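# What Happens on Our Own Restarts

Project report, sports analysis elective
Written by me (Zlata Kovalchuk), filmed with Fotini Sarantis

So my project is on kickouts in Gaelic football. I play in goal for Imrie, which is a small women's club that trains on a rugby field we share, and I've wanted to know for two seasons whether my short kickouts are as good as I think they are. Our coach, Heriberto Rengifo, thinks I go short too much. I think he remembers the bad ones. This seemed like a good thing to settle with a spreadsheet!

## What I collected

I watched video of 4 games, all ours, and logged every kickout by both teams. That came to 166 kickouts. For each one I wrote down:

- who kicked it
- short, medium or long (short is anything that lands before our 45-meter line)
- who had the ball after the first contest
- whether that possession ended in a shot
- the score at the time

Fotini filmed from the bank behind the far sideline with her dad's camcorder. The Skumetti game has a stretch in the second half where the sun is right in the lens, and I had to ask Heidrun Egger (our center back) who won a couple of those balls. She was very sure of herself. I marked them with a star in the sheet and left them in.

I logged everything twice, a week apart, without looking at the first version. Most of the disagreements were medium versus long, and I went back and fixed those by pausing on the landing spot and finding the nearest field marking. The rugby lines are painted on the same grass, so that took a lot longer than it sounds. I do not recommend doing it at eleven at night.

## What I found

We kept nearly all of our short ones. I was happy for one whole evening, and then I filled in the shot column. Hardly any of our short kickouts turned into a shot, because we'd get the ball to a corner back, she'd carry it fifteen yards, everybody on the other team would be standing where they wanted to be, and we'd go sideways until somebody tried a hard pass.

The medium ones were much more of a coin flip, but when we won them we got up the field fast. Despina Andreadis won more of those than anyone, usually running toward the sideline with her marker behind her. I had no idea. I'd been treating her as my emergency option and she was probably my best one.

Long was bad. Against Skumetti it was really bad — they had two tall midfielders who just stood under it — and I kept doing it anyway once we were behind. You can see it in the sheet. The minute we go down by more than a goal, my kicks get longer, and I don't remember deciding that at all.

## Showing it to the team

I brought printouts to training and Heriberto read them standing up, which made me nervous. He agreed about the medium kicks and disagreed about the long ones. His point was that I'd only counted the first contest, and that a broken ball sixty yards up the field is still better than one lost in front of our own goal. That's fair. My sheet doesn't have a column for where we lost it, and it should have had one from the start. 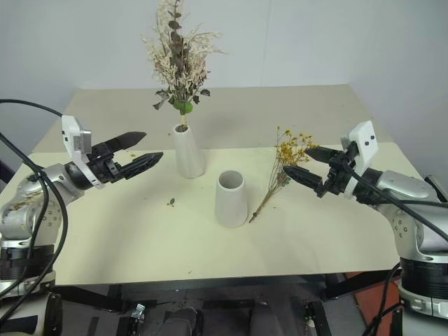
Heidrun's complaint was different. She said the corner backs go sideways because no one in front of them moves after the kick, so it isn't really about the kick. I went back to the video for that and I think she's right for the Zidotard game, at least in the first half. In the other games it's harder to tell, since Fotini was following the ball (as she should!) and you can't see the half forwards most of the time.

## Things I'd change

I'd film wider, from higher up, even if the players come out tiny. I'd add the column for where possession was lost. I'd also want games that don't involve us, because right now half of my data is one nervous goalkeeper, and it's me.

I didn't do any significance testing. We only covered it in the last couple of classes, and once I split the kickouts by length and by score, some of the boxes had hardly anything in them. I'd like to get to 300 kickouts by the end of next season and try it then.

We've been working on the run to the sideline at training since I handed the printouts around. Despina calls for it now with one arm out, and I've been hitting it too flat. The full sheet is attached, starred rows included, with both versions of my logging on separate tabs.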